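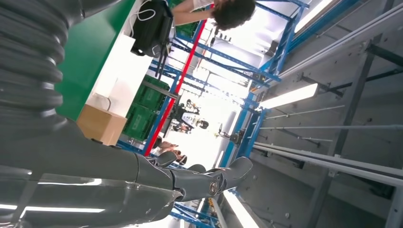 규라 핀테르(Gyula Pintér) 씨가 그리퍼를 비교하기 시작한 건 9월, 게르크빌의 작업장으로 자리를 옮긴 직후였다고 한다. 그전까지는 두 갈래 집게형만 십 년 가까이 만졌다니, 손가락 달린 손은 그에게도 꽤 낯선 물건이었던 셈이다. 마디가 나뉜 회색 손가락과 그 뒤의 둥근 금속 손목 관절을 두고 그는 한참이나 이야기를 풀어놓았다. "다들 손가락만 보는데 저는 손목부터 봐요. 손목이 조금만 놀아도 손끝에서는 그게 다 티가 나거든요." 주름진 벨로스로 덮인 팔 이야기가 나오자 목소리가 한결 부드러워졌다. "저 주름이 처음엔 영 못생겨 보였는데, 정이 들데요."

비교 대상은 모두 4종. 보바르(Vovar)의 집게형 둘에 수텔(Sutell)의 손가락형과 흡착형이 하나씩이다. 같은 종이 상자를 그리퍼마다 100번씩 집었다 놓게 하는데, 한 번 빠진 날이 있어서 기록은 399회에서 끝났다. 마지막 한 번을 왜 안 채웠느냐고 물으니 그가 웃었다. "일요일 저녁이었어요. 배가 고팠습니다."

함께 일하는 위레무 로키어(Wiremu Lockyer) 씨는 제어기를 맡고 있다. 그는 손가락형이 마음에 들면서도 당장 권하지는 못하겠다고 했다. "집게형은 설정값 두 개만 만지면 그날로 일을 시킬 수 있어요. 손가락형은 며칠을 붙어 앉아야 하고요. 대신 모서리가 눌린 상자 같은 건 손가락 쪽이 훨씬 얌전하게 잡습니다." 흡착형은 어떠냐고 했더니 두 사람이 서로 얼굴을 보다가, 핀테르 씨가 먼저 입을 열었다. "빠르죠. 빠른데, 골판지 가루가 문제예요. 필터 청소는 늘 제 차지고요."

카메라를 손목에 둘지 천장에 둘지는 아직 의견이 갈린다. 로키어 씨는 손목, 핀테르 씨는 천장이다. 커피를 두 잔째 비울 때까지도 결론이 나지 않아서, 다음에 들르면 그 뒷이야기부터 듣기로 했다.

관련 글
제어기 교체, 어디서부터 손댈까
흡착 패드 고르는 법
작은 작업장의 케이블 정리

문의: 편집부 | 무단 전재 금지 | 맨 위로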